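Home Organizing Class Helpers Wanted, Staniforth
Posted in: Get Involved > Paid & Part-Time
2 min read
Print this page | E-mail this page

We're looking for two people to help run Clear Shelf, our free evening class for folks who want to get a grip on their closets, kitchens and linen cupboards. It meets every Wednesday at 6:30 p.m. in the Pluston building, and it's a really fun room to be in!

You'd set up tables, hand out trays and baskets, and sit down with people while they sort. 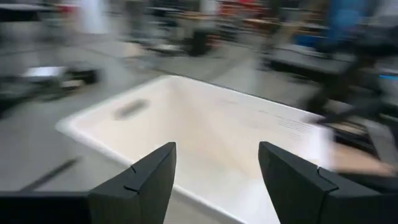 Shirley Lockwood wrote to us that she came in December for the kitchen drawer night and went home and did the whole pantry before bed, and she'd like to see a session on paperwork next. We'd love that too — if paperwork is your thing, say so when you apply.

What the job involves:

- Getting the room ready and putting everything back afterward. Trays and baskets go out on the tables before people arrive.

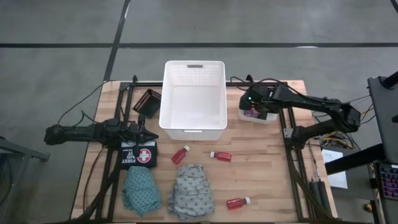 - Teaching one short skill a night (folding, labeling, what to keep and what to pass on). We'll show you how we do it first.
- Keeping the sign-in sheet and answering e-mails between classes.

Linen night is the big favorite. People bring sheets, curtains, old tablecloths, whatever has been balled up at the back of the shelf,
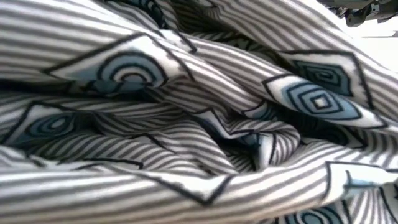 and we work through it together, one piece at a time, with plenty of talking. You don't need to be a neat freak. You do need to be patient and kind about other people's stuff, and happy on your feet for a couple of hours.

Stripes are handy for beginners, by the way, as they give you a line to fold along. 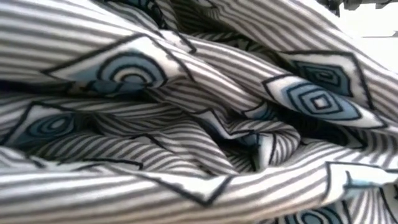 Pay is $22 an hour, including setup time, and there's a bus stop on Fetach Street right by the door. No degree or certificate needed.

To apply, send a few lines about yourself to Uriel Bustos at the Pluston front desk, or drop a note in by hand any weekday before 4 p.m.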